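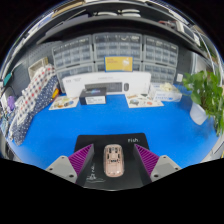

# The Tamley to Zavorby line, traced at last

I've finished the map! Or I've finished the first version of the map, the one with a wobbly bit near the quarry and two stations that might be on the wrong side of a lane, but there is now a continuous line on my screen from Tamley to Zavorby and I'm so pleased with it that I've been opening the file just to look at it.

If you've come to this blog for the allotment posts, sorry, they'll be back when the beans are. Trains for now.

The line closed in 1958 and most of the track was gone within a couple of years. I grew up at the Tamley end and walked the dog on a stretch of it for years without knowing what it was. We called it the Flat Path. It was years before it struck me that a path through hills as steep as ours had no business being so flat, and once I'd noticed that I started seeing the railway everywhere - the odd kink in Mill Lane where the bridge used to be, the row of cottages with their backs turned to nothing, the gateposts made of old rail.

## Getting it onto a map

I started with the old large-scale sheets from the county library, which will scan them for you if you ask nicely and don't mind waiting. Then I laid the scans over a modern map in a free mapping program and traced the line in short sections, click by click, zoomed right in.

This is slow. It's also lovely. I put the radio on and followed one embankment for a whole evening, and by the end I knew every field drain on it. You get a feel for how the surveyors were thinking. Where the line swings out wide to the south there's a little rise in the ground that you'd hardly bother to change gear for on a bike, but a loaded goods train would have felt every inch of it, so round they went.

The highest point is at Cold Ash crossing, 278 feet above the sea. I'd always assumed it was further along, up by the tunnel, which feels much higher when you're stood there in the wind. The tunnel is tiny, by the way. One of the old sheets gives it as 102 yards, and from the western end you can see straight through it to a patch of green. It's gated now and the bats have it.

The hardest part was the quarry. The sidings there moved every time the quarry moved, and the three sheets I've got show three different arrangements. I've drawn the latest one and put the other two in faintly behind. If anyone has a photograph taken from the top of the quarry face looking north I would love to see it, however blurry.

## The stations

There were five if you count the halt, and I do count the halt.

**Tamley** is a car park with one good wall. Look at the bricks at the far end, by the recycling, and you can see where the canopy brackets went in.

**Mill Lane Halt** was a wooden platform and a lamp. Nothing left at all, but the lane dips exactly where it should.

**Cold Ash** is a private house and a very handsome one. The platform is now a flower border, and the road runs close enough that you can admire it from the verge without being a nuisance. In June it was all foxgloves.

**Quarry Road** I'm still arguing with myself about. The oldest sheet has it north of the lane, the later two have it south. Either it moved or somebody at the map office had an off day.

**Zavorby** is the best of the lot. The station building is Dervishi's bakery now, and they've kept the ticket window and serve through it! I went in for a loaf and came out with a loaf, two cheese pastries and a long story about the cellar, where parcels used to be kept for the boat. The floor in the old waiting room is the original tile, dark red and cream, with the Trallitz name stamped on the underside of a spare one they keep behind the till. I'd never heard of Trallitz. They seem to have been a small tile works up the coast that supplied half the porches in the county, and now I find I'm peering at people's doorsteps. That may be another post.

## Walking it

You can walk a bit more than half of it without asking anyone. The Tamley end is easy, good firm ground and fine for a pushchair as far as the second bridge. After that it gets brambly and you'll want proper trousers. There's a gap at the farm where you have to go round by the road, and the road has no pavement, so I'd go early in the morning when it's quiet.

My favourite stretch is the cutting just after the tunnel. It faces north and it's always cool in there, all ferns and dripping rock, and then it opens out and you get the sea without any warning. I must have done it a dozen times now and I still say something out loud. Imagine that from a carriage window, with your bucket on your knees, having been in the dark a moment before.

October is the time to go if you can. The leaves are coming down so you can see the shape of the earthworks properly, and the low sun picks out things you'd walk straight past in summer. I found a whole platform edge that way last year, lying in the nettles at the Quarry Road end, which ought to have settled the north or south question and hasn't, as I think it had been dragged there.

## What's next

I want to add the signal boxes, the crossing keepers' huts and the water tower, which had a base of blue brick and must have left some trace. I also want to do the gradients as a long thin drawing, the way the railway did its own, so you can see the climb out of Tamley and the long run down to the water.

I'll put the map file up here once I've tidied the labels (I spelt Zavorby two different ways and only spotted it last night). It'll be free to download and you can do what you like with it. If you know the line and something's in the wrong place, leave a comment and tell me which field you mean. Gate colours and big trees are more help than grid references, as I'll be checking it on foot with a pastry in one hand.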